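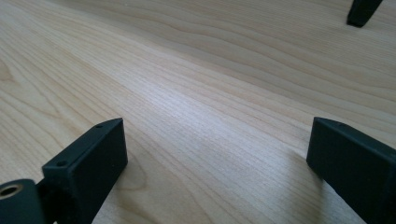
Tabletop, light wood, grain on the diagonal.

Tuesday, February 3, 2026

Water softener log, continued. The Ternthorpe supply tested harder than the Molcombe supply again, same strips, same tap procedure. I ran the line for 5 minutes before filling the vial. The Holub unit regenerated overnight and the salt level dropped less than I wanted - the brine valve may be sticking as it did in August.

Meter reading at breakfast put the volume since the last cycle at 2,000 liters. The setting is 3,000. Early regeneration points to the timer override, so I switched it off and left the volume trigger alone. Pulled the injector, rinsed the screen, put it back. The screen had grit on it but the bore was clear.
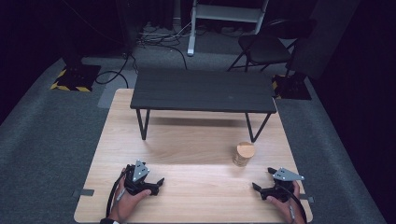

Does the salt type matter for this unit? Tablets and granules both work, but granules pack down in a narrow tank and form a bridge.

Ordered 50 kilos of tablets from Gilby. Delivery is to the side door. The kettle has scale again, thin and white, mostly at the seam. Descaled it after lunch with citric acid, one spoon, left to stand.

Next test after the coming cycle. If the valve sticks I will replace the seal kit - the old one is original.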